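Mottram Automation Course
Home | Course Notes | Lab Sheets | Safety | Contact
Monday, 9:00 section
By the course staff

Unit 7. Missed edge grasps on flat cloth: a fault study

These notes go with the second lab on handling soft materials. The task is to take a white cloth lying on a brown tabletop, grip it near an edge with a two-finger gripper, and fold it. The fault is a grasp that closes on nothing, or on far less cloth than the program expects, while the controller goes on to the lift. Read the notes before the lab and bring the log sheet from Unit 6.
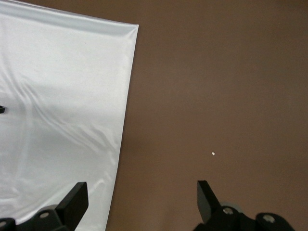
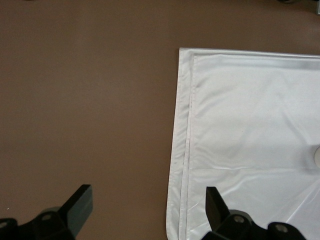
Figure 7.1. Wrist camera views at opposite side edges of the cloth: left finger over the fabric in the first, right finger over it in the second.

7.1 Statement of the fault

The cell runs the Tornora motion program with the Skedano grasp module. The sequence is approach, descend, close, check, lift, carry, release. In one block of 20 trials, 4 ended with the arm completing the carry and release while the cloth stayed on the table. The program reported every one of those trials as a success. No alarm was raised, and the log shows normal cycle times.

Two separate faults are involved and they should be kept apart in your write-up:

Fault A – the fingers close without enough fabric between them.
Fault B – the check step accepts the closed gripper as a valid grasp.

Fault A is a handling error and will happen from time to time with any soft part. Fault B is a design error. It turns a missed grasp, which a retry could fix, into an unreported failure that the next station has to deal with.

7.2 Geometry at the edge

For a side-edge grasp the gripper straddles the border. One finger is over the cloth and the other is over bare table. When the fingers close, the finger on the cloth side must push material toward the other finger so that a ridge forms between the pads. The pads then pinch the ridge.

A ridge forms only if the cloth-side pad drags the fabric. This depends on three quantities: the downward force on the pad, the friction between pad and fabric, and the friction between fabric and table. If the pad slides over the fabric more easily than the fabric slides over the table, the fingers meet above the cloth and hold nothing. A satin-like surface makes this more likely. Students usually respond by raising the closing force, but closing force acts sideways and does little until material is already between the pads.

The state of the cloth matters as well. In the first view of Figure 7.1 there are diagonal wrinkles across the middle of the fabric. Slack of this kind can be taken up as the pad moves, so the edge may shift less than planned. In the second view the side margin is folded over into a double layer. A pad may catch the upper layer alone, and the grasp then holds a narrow strip while the main sheet stays put.

7.3 Why the check step passed

The original check compared the commanded finger position with the measured one. If the fingers had stopped within tolerance of the closed position, the step returned true. For a rigid part this would have been caught quickly, as the part holds the fingers well apart. Thin cloth leaves almost no gap, so the tolerance had been widened until good cloth grasps passed. At that setting an empty gripper also passed.

The test could not tell the two cases apart, and no tolerance value would have fixed it. Motor current was being recorded by the Hilter drive but was not used in the decision.

7.4 Corrected procedure

a. Find the border from the wrist image before descent. Use the outer edge of the fabric. A seam or hem line inside the edge must not be taken as the border.
b. Set the descent so that the cloth-side pad touches with light pressure. Stop at contact force, with the taught height kept as a lower limit only.
c. Close at 20 percent speed until the pads meet or the current rises.
d. Raise the gripper a short distance and hold for 230 ms.
e. Take a second image and compare the border position with the one from step a. If the border has not moved, treat the grasp as missed.
f. On a missed grasp, open, back off straight up, and retry once from a fresh image. On a second miss, stop and raise an alarm.

Step e is the one that closes Fault B. It tests the cloth, while the old check tested only the fingers. It can still be fooled if a pad drags the border sideways without gripping it, so the log must keep both images for review.

7.5 Safety points

A false success is a safety matter in this cell. The next station assumes the table is clear, and the usual reaction to cloth left behind is to reach in and pull it away. The arm may already be starting its next approach.

– Do not reach onto the table until the cell is in hold and the hold lamp is steady.
– Do not straighten the cloth between the first image and descent. The stored border will be wrong.
– After changing finger pads, check the mounting screws and repeat the contact force test.
– Do not widen a check tolerance to clear a nuisance stop. Record the stop and report it at the end of the session.

7.6 Work to hand in

1. Sketch the forces on the cloth-side pad during closing and state the condition for a ridge to form.
2. Work out the missed grasp rate for the block in 7.1, and explain why the program's own log gives a rate of zero.
3. Propose one check that uses motor current. State a case in which it would pass an empty gripper.
4. Rewrite step f for a cloth with a doubled hem, where the retry should be made at a different point along the edge.

Answers go on the Unit 7 sheet. Attach the log pages for any trial you refer to.

Print this page | E-mail this page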